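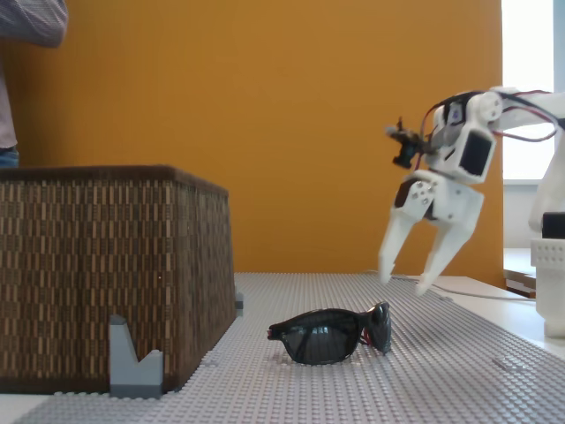

Declan Noonan
June 2021

Wickerwork is the making of baskets, furniture and other goods by weaving flexible rods through a set of stiffer ones. The word covers both the method and the finished article. It does not name a material, although it is often used as if it did. Willow is the usual raw material in northern and central Europe, and rattan in South-East Asia. Reed, rush, split bamboo, hazel and paper cord are also used.

The English word is of Scandinavian origin and is related to a Swedish dialect term for willow and to a verb meaning to bend.

Structure

A wicker basket is built from two sets of elements. The stakes run from the base to the rim and carry the load. The weavers pass horizontally in front of and behind the stakes and hold them at a fixed spacing. Where the weaver is as stiff as the stake, the wall will distort, so weavers are normally thinner than stakes or are split before use.

Round bases begin with a cross of short, thick sticks known as the slath. Half the sticks are pierced and the other half are pushed through them. The slath is tied with two fine rods, then opened out into spokes as the weaving proceeds. Oval bases use the same principle with unequal numbers of long and short sticks. Square and rectangular bases are made upright in a screw block, which holds the sticks parallel while they are woven.

Once the base is complete, the side stakes are sharpened and driven in beside the base sticks. They are then pricked up, that is, bent sharply upwards with the point of a knife pressed into the rod to stop it cracking. A band of heavier weaving called the upsett fixes their angle. Errors in the upsett cannot be corrected higher up the wall.

Weaves

Randing is the simplest weave and uses a single rod worked in front of one stake and behind the next. Slewing is the same stroke made with two or more rods laid together, and is quicker. In pairing, two rods are worked alternately and cross between each pair of stakes. Waling uses three or more rods and gives a raised, rope-like band, which is placed wherever the wall needs stiffening, normally directly above the base and below the border.

French randing starts one rod at every stake and works them all round together. It produces an even wall with a slight diagonal line and is preferred for fine work, but all the rods must be of matched length.

The border is formed by bending the stakes over and weaving them into one another. Trac borders are light and are used on trays and small pieces. Rod borders are described by the number of stakes turned down at the start, so that a four-rod border is thicker than a three-rod border.

Preparation of willow

Basket willow is grown as a coppice crop and cut in winter when the leaves have fallen. Rods are sorted by length and sold in bolts. They reach the maker in one of several forms. Brown willow is dried with its bark on. White willow is stood in shallow water until spring and stripped once the sap has risen. Buff willow is boiled with the bark on for several hours, which allows tannin to stain the wood, and is then stripped.

Dried rods must be soaked before use. White and buff willow need only a short soak, followed by a period wrapped in damp cloth. Brown willow takes much longer, and for thick brown rods 9 days is not unusual in cold water. Rods left too long become greasy and discoloured.

The Ustovby trade

The town of Ustovby is the best documented small centre of the craft in its district. Willow beds covered 27 hectares of river land there at their greatest extent, and the workshops employed about 300 people, many of them seasonally. Output was mainly fish baskets and packing hampers for the market at Likora. The largest firm, Salminen, kept an order book that records sizes by rim width and gives a separate price for lids.

The trade declined when returnable wooden crates, and later plastic ones, replaced hampers. Salminen closed its stripping yard first and for a time bought in finished rods. The annual rod sale, held each August for the disposal of the previous winter's stock, ended soon afterwards. Noreen Lenihan's survey of the surviving baskets identified 15 distinct patterns, of which all but two have a waled foot. Lenihan regards the foot as a later addition intended to keep the base clear of wet floors. The date of its introduction is disputed.

Care and decay

Unvarnished willow tolerates handling and occasional wetting but fails in prolonged damp, when mould attacks the base first. Very dry air makes the rods brittle. Woodworm is common in older pieces, particularly those with bark. Varnish slows soiling but makes later repair difficult, as new rods cannot be passed easily between coated ones.

See also: Coppicing; Rattan; Rush seating; Likora fish market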